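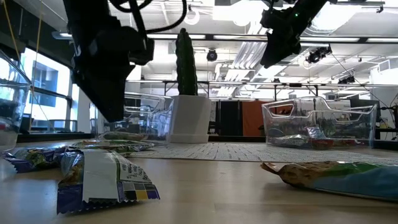 Snack sorters wanted, Fomuvham packing room. Part time, paid weekly

Posted 3 Nov 2019

We need people for the snack table. Bars and small bags come in mixed, they go out sorted into clear plastic bins. Thats the job. Sitting or standing, your choice.

What you'd do
Take loose bars and bags, check the wrapper, put each kind in its own bin. Flip anything that lands label down. Crimped ends flat, no folding to make it fit. Torn seal = set aside, don't bin it. Wipe the table at end of shift, shake out the gray mat, bins stacked by the door.

Hours
22 a week to start. Mornings mostly, one late shift. Busy stretch runs through July, more hours then if you want them. We pack for Utivis and for Cloris and the Cloris boxes are always due first, so expect a rush early in the week.

Who we're looking for
No experience needed. You should be able to tell two near identical wrappers apart when you've been looking at wrappers all morning. Decent eyesight or glasses you really wear. Hands ok with crinkly packaging for a long stretch. If you have a nut allergy tell us before you come in, some of the bars have nuts and we can't seperate them out. 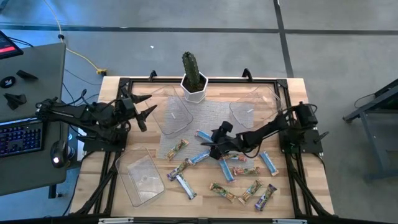

Bins start every round empty. Three on the table, one kind each, and please leave the mat where it is when you move them. Cactus stays on the table too. It gets watered by us, not by you, the last one drowned.

Pay and extras
Hourly, rate given on the phone. Paid Fridays. Free coffee, lunch is your own. Lockers are small, leave the big backpack at home.

Where
Stankevičius building, side entrance, buzzer 8. Concrete floor, gets cold, wear real shoes. Street parking only, fills up early.

To apply
Send your name, phone number and the days you can work to the Fomuvham front desk, or drop a note in the box at buzzer 8. No resume. Short trial shift first, paid same as any other. Say if you can start this week, those go to the top of the pile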